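Manov Support > Data Collection > Open tickets
Wrist stream and gripper width out of step on bottle grasps
Opened by Joelle Issa
Status: waiting on support
Priority: normal

Hi all, me again, sorry! We're collecting grasp examples at the Kanaan bench and I've got a sync problem that's driving me up the wall.

Short version: in a bunch of episodes the recorded gripper width lags behind the wrist video. I scrub through, the fingers are clearly closing on the bottle, and the width value is still sitting at fully open. Then it catches up all at once, like somebody nudged it. If we train on that, the policy is going to learn that you squeeze first and decide to squeeze later, and I'd rather not find that out in September when Dokmont wants their demo.

We have 2772 episodes in the set so far. I haven't checked them all (I do like to go home), but the first bad one I found is episode 14 of the new batch, and the older batches I've opened look fine. The new batch is the one we started after the recorder update, so, you know, that's my prime suspect.

Stuff I tried already:

Restarted the recorder. No change.

Swapped the USB cable on the wrist camera and moved it to its own port. I got very excited because the next 4 episodes were clean, and then it came right back.

Turned off the live preview. This does help! The lag gets shorter, but it's still there, and Taha can't teleoperate without the preview anyway, so that's no good as a fix.

Rolled back the recorder on the spare laptop. Haven't managed a full run on it yet, the Drirnport calibration file wouldn't load and I ran out of afternoon.

Two questions. Is the width stamped when it's read or when it's written to disk? And can I shift it after the fact, or do I have to throw the batch out? Please say shift. Taha did a lot of those by hand and I don't want to be the one who tells him.

Logs are in the usual folder. Wrist view with the gripper open around the bottle:
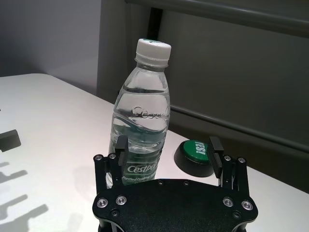
Wissam Tarawneh: Joelle, it's stamped on write in the new recorder, and on read in the old one. Don't shift anything yet, the delay won't be the same from one episode to the next. Could you send me the raw log for 14 and one of the clean ones? If the read times are still in there, we can restamp the batch and Taha's work is safe.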